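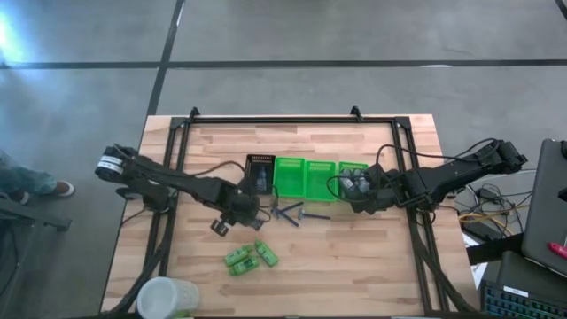 Flalleldale Tool Library: Workbench and Small Parts FAQ

Compiled by Merike Vasiliauskas from questions asked at the counter, in the comment box, and once through the bathroom door.

Do I need to be a member to use the bench?

Yes. Membership gets you the tool wall, the bench and the kettle, in rising order of popularity. Guests may sit and watch, and most of them end up giving advice.

How do I book?

Use the sheet by the front desk. Slots are 2 hours and you can take one a day. If the slot after yours is blank, stay on until somebody comes in and looks at you.

What are the green trays for?

Small parts. Anything you take off a thing and will need to put back on the thing goes in a tray. We went with bright green after a long period of clear ones, which were very elegant and which people put their elbows in.

Can I use more than one tray?

Please do. The usual method is to work along the row: first bits off go in the first tray, next bits in the next. When you put it all back together, go the other way. Normunds Toom keeps everything in one tray and trusts his memory, and he has a jar at home of what was left over.

What are the grooves inside the trays?

They take dividers. The dividers live in the drawer marked Justitz, after the company whose cabinet it used to be. We have fewer dividers than we have grooves, so if you find one in your coat pocket, bring it back and we'll say no more about it.

Can I leave my parts in a tray overnight?

You can, with a name tag on it. Untagged trays are emptied on Friday into the big tin, and the big tin is a sad place. If you have to go digging in it, allow an evening.

What goes in the black box?

Bottles and anything else that tips over. Stand them up with the lids on. It isn't for screws, and it isn't for lunch. The inside has holes in it, and small items will discover this before you do.

I spilled something on the wood. Should I tell someone?

Yes, and quickly. The top is butcher block, so it has been glued up from strips and it drinks whatever it's offered. Wipe first, confess second. Coffee will sand out. Wood stain, being designed for the job, will not.

Can I cut or drill directly on the top?

No. Use a scrap board from the bin under the stairs. We resand and oil the top every April, and it takes off a little more wood each year. At the present rate we'll be working on a veneer by the time Merike retires.

What oil do you use on it?

A food-safe one, put on thin and wiped off after an hour. Two coats, with a night between. One member suggested olive oil and was thanked for her interest.

Which hand tools stay at the bench?

Small ones only. If you borrow something from the wall, it goes back to the wall, on its own outline. The outlines were painted by hand and a few are optimistic about the size of the tool, so go by the general shape.

Where do I put tools down while I'm working?

In front of the containers, in the middle, where you can see them. Tools left at the ends of the bench get knocked off, and the floor is concrete. We have straightened enough screwdriver tips this year.

What's the tape on the floor?

Black tape means keep bags, coats and strollers on the far side of the line. It has nothing to do with fire regulations or with badminton, both of which have been put forward with confidence.

I dropped a spring. What now?

Stand still. Ask everyone else to stand still. Then get the flashlight from the hook and hold it flat to the floor, so that anything small throws a long shadow. If there's sun on the floor, start in the dark part and save the bright patch for last, when you've run out of hope anyway.

Are there classes?

Two at the moment. Harine is our beginners' evening, where you take apart something that's already dead and learn what it was. Serrano is the follow-on, in which you're expected to put it back together. Please do them in that order.

How much weight will the bench take?

We've never tested it properly. The rule is that if you need a friend to lift it, it goes on the low table in the back — and bring the friend.

Who cleans up?

You do. Trays emptied, bottles capped, crumbs swept off the top and into a hand, the hand then carried to a bin. There's a brush on a string for the joints between the strips. It used to be a brush without a string.

Can I buy a set of the trays for home?

We don't sell them. Ask at the desk and we'll write down where we got ours, provided you leave with no more trays than you came in with.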